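Prinholm 客厅双臂仿真数据集 说明文件

概述

这份数据由 Grovthorpe 学生机器人社的仿真小组制作,供社内课程作业和桌面抓取比赛的练习使用。全部内容在仿真环境中录制,没有真机数据。场景叫 Prinholm,是一间现代风格的客厅,双臂机器人在灰色桌面前作业,操作者通过遥操作控制两条手臂。

社里原来的练习数据都是纯色背景加几个方块,训练出来的策略一换背景就失效。Duygu Altıntaş 提议改用有家具、有灯光反射的室内场景,于是有了这一版。第一版从三月开始搭建,七月冻结,之后只修错误,不再增加任务。

数据规模

共 370 条轨迹,分为 8 个任务。每条轨迹最长 2000 步,超出的部分在导出时截断,截断标记写在元数据的 truncated 字段里。左右手臂的关节角、夹爪开合量和各路相机图像按同一时间步对齐。

任务以单臂抓取和抬起为主,其中 2 个任务要求双手配合。物体包括一台红白两色的复古收音机和其他日常用品,完整清单见 objects.txt。
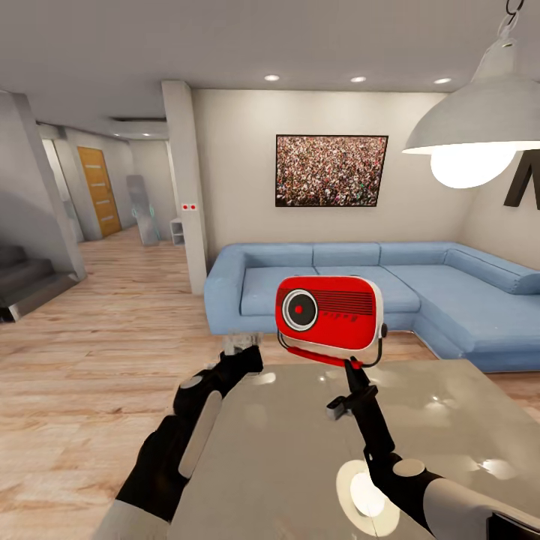 两条手臂的动作始终同时记录。单臂任务里,另一侧手臂的指令也照常保存,训练时请不要直接丢弃这些维度。Custódio Ramalho 试过只保留主动侧,结果策略在换手之后会出现明显抖动。

目录结构

episodes 目录下每条轨迹一个文件夹,里面有 state.csv、action.csv、meta.json 和按相机分开的图像。
scene 目录存放场景配置,包括桌面材质、灯光强度和物体初始位姿的采样范围。
splits 目录存放训练集与验证集的划分,文件名带 v1 的是课程作业使用的版本。
tools 目录有检查脚本和回放脚本,都用 Python 编写。

如果只想做课程作业,下载 splits 中 v1 列出的轨迹就够了。

录制方法

操作者在每条轨迹开始前把两条手臂归位,物体位置由程序随机给出。录制过程中不暂停,抓取失败可以重试,重试部分也保留。一条轨迹是否成功由操作者按键标注,再由 Matilde Pinheiro 回放复核。两人意见不一致时以复核结果为准,原始标注另存在 label_raw 字段。

位姿的参考坐标系统一放在机器人基座,长度单位为米,角度单位为弧度。早期有一批轨迹误用了角度制,已经在导出时换算过,meta.json 里的 converted 为 true。
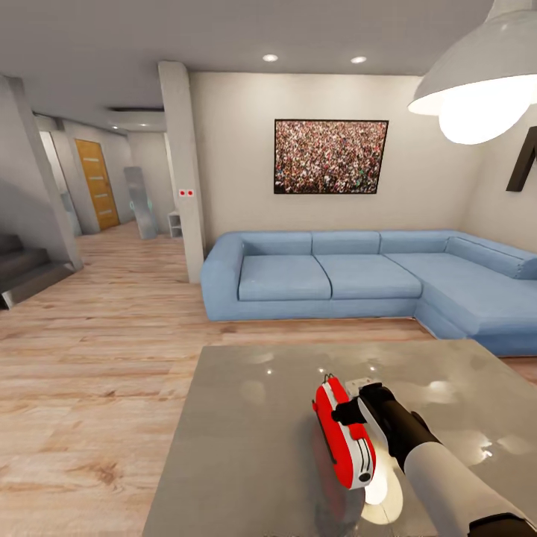

桌面的反光参数调得比较高,灯光会在台面上形成高光。这是有意保留的设置,课程的第三次作业就是比较高反光与低反光条件下的检测结果。需要低反光版本的同学可以把 scene/table.yaml 中的 gloss 改小,再用回放脚本重新渲染,动作数据不用重录。

渲染时间取决于显卡。社里的公用机器在晚上八点以后比较空,批量任务请尽量排在那个时段。

相机

除了全局视角,数据里还有近距离的夹爪视角。近景中物体常常占去大部分画面,边缘也容易被夹爪手指遮挡,做分割时建议与全局视角一起使用。

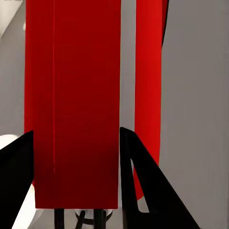 图3 夹爪近景:两指夹住深红色长方块,右侧是另一个较细的红色物体

Zulmira Barros 写了一个遮挡统计脚本 tools/occlusion.py,可以按时间步输出物体可见比例。脚本依赖仿真器导出的实例掩码,掩码文件较大,默认不随数据下载,需要的话在下载命令后加 masks 参数。

各路图像的分辨率可能不同,读取时不要写死尺寸,以 meta.json 中的值为准。

基线

仓库附带一个行为克隆基线,名字叫 Roren,代码来自上学期的课程项目。它只读图像和关节状态,不使用物体真值位姿。运行方式写在 baseline/README 里,默认配置能在单张显卡上跑完。

Roren 对抬起类任务比较稳,对双手任务效果较差,主要错误是一侧夹爪过早松开。改进方向可以参考 Sequeira 小组的做法,他们把夹爪开合单独作为一个分类头来训练。
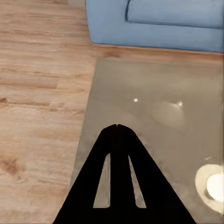 提交结果时请注明使用的划分版本和随机种子,并附上回放视频。只有数字没有视频的提交不计入社内排名。验证集不得用于调参,复现脚本里如果读到了验证集路径,检查程序会直接报错。

已知问题

夹爪与薄物体接触时,仿真中偶尔会出现轻微穿模,受影响的轨迹列在 issues.txt。
部分轨迹开头有几步静止状态,训练前可以用 tools/trim.py 去掉。
墙面和沙发的外观在所有轨迹中保持不变,因此这份数据不适合用来评估对背景变化的泛化能力。
右臂的数据多于左臂,按任务采样时请自行平衡。

使用与署名

数据可用于教学和非商业研究。在作业或海报中使用时,写明 Grovthorpe 学生机器人社和数据集名称即可。修改后再发布的版本请换一个名称,避免和 Prinholm 混淆。

维护

场景与渲染:Duygu Altıntaş
录制与导出:Custódio Ramalho
标注复核:Matilde Pinheiro
工具脚本:Zulmira Barros
课程作业与答疑:Rosário Guerreiro

发现问题请在仓库提 issue,标题里写上轨迹编号,并附上出错的时间步。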